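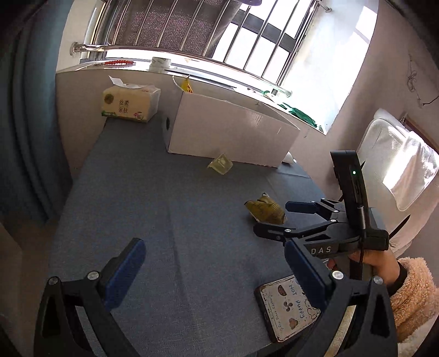 Last changed 8 December 2022

Walaria Facilities Support — Ticket 200
Subject: Crease in table cloth, window table
Raised by: Leanne Nuttall
Assigned to: Veikko Aaltonen
Status: Open, awaiting part

Reported fault
The blue-grey cloth on the window table has a long crease left of centre. The requester states that the crease was present when the cloth came back from the laundry and that smoothing by hand made no difference. She asks whether the cloth can be pressed in place.

Log
Entry 1, V. Aaltonen. Cloth confirmed as Stedel stock, issued in May. The care label allows a cool iron only. Pressing on the table is not permitted, as the finish beneath will mark.

Entry 2, D. Klinhom. Cloth steamed on the rail for 14 minutes and left to hang. Crease reduced but still visible in side light from the window.

Entry 3, V. Aaltonen. Laundry asked to roll cloths of this size on a tube — folding is to stop. One tube ordered from Munteanu.

Action for requester
Please clear phones and other personal items from the table before the cloth is next collected. Replies should quote the ticket number.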